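Stotorwood open day, 2019-05-20

I went to the Linden open day expecting to be sold something, and I was. The leaflet promised 2,000 square metres of "living ideas". A good part of that was corridor, and the car park signs sent me round twice.

The wallpaper rooms came first. Big grey flowers, yellow blossoms, stripes like birch trunks, all three walls in the same print. I can see it working on one wall of a hallway. On three it feels like being wrapped up as a present, and our guide's claim that it "opens the space" didn't convince me.

Then the mugs. Linden makes a lot of noise about its table settings, and what it comes down to is a pink tray on a grey marble-patterned top, with a red mug that has a black handle, a black mug and a dark grey one. The tray I quite liked. The rounded corners are pleasant and the rim is low. Whether that rim would stop anything sliding off on the stairs is another matter, and I got no clear reply when I asked.

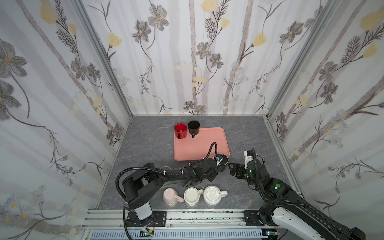

Apinya Luangrath: I bought the tray in January and the rim is fine on stairs if you don't rush. Agree with you on the wallpaper though.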